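Visit Report: Household Tasks Laboratory, Vuvach

Prepared for the Idahosa Housing Services Network
20 March 2025

The Network accepted an invitation to tour the household tasks laboratory at Vuvach, where machine handling of ordinary kitchen work is under study. Our member buildings operate 477 shared kitchens, and members have asked whether any part of the daily cleanup could be assigned to equipment within the current planning period. The visit was limited to that question.

The tour began in the parts room and moved on to the kitchen stations. Each station has a counter, dishes of the kind sold in any store, and an arm with a two-finger gripper. Staff explained that the dishes are deliberately mismatched. A set of identical white plates would be easier for the machine, but few of our kitchens own one. 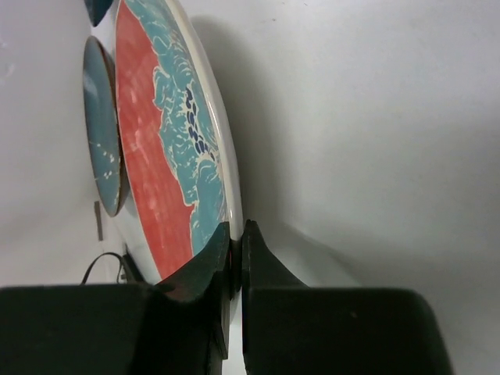 Grip was the subject that took up most of the morning. A person picks up a plate without thinking about where to hold it, while a machine must settle on a point and an angle before it closes. The method under study holds the plate by its edge. With a large round plate, such as the red one with the teal wave and the cream-white rim, the two fingertips pinch a small part of the rim and the rest of the plate stands well above them. Staff noted that any error in the angle at the fingertips becomes a much larger error at the far side of the plate. Our delegation asked about breakage and was told that the laboratory keeps a full log. The log listed 1,357 attempts at plate handling since July — a figure that includes attempts stopped by the operator.

Placing a dish was described as harder than lifting it. The slots of a household rack are narrow, the wires bend with use, and each plate already in place reduces the room for the next one. Square plates and plates with raised rims call for different approaches than round ones. 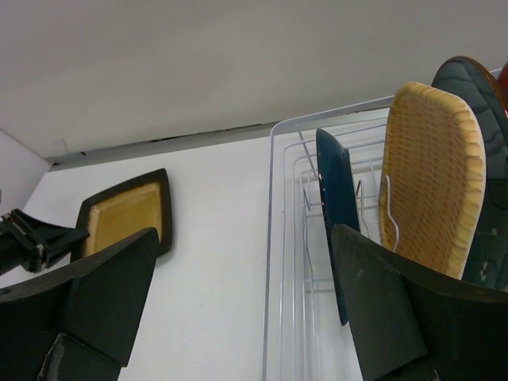 The laboratory does not claim that its system is ready for an unattended kitchen. An operator remains present at all times, and the pace is slower than that of a person at the same counter. Staff from Zallari, which supplies the control software, said that cups and flatware are being handled in a separate study and could not be shown.

The delegation recommends that no purchase be considered this year. It further recommends that the Network accept the offer of a second visit once the flatware study is open to guests, and that Kumero, our maintenance contractor, be asked to attend. Rack and counter measurements from two member kitchens will be sent to the laboratory before then.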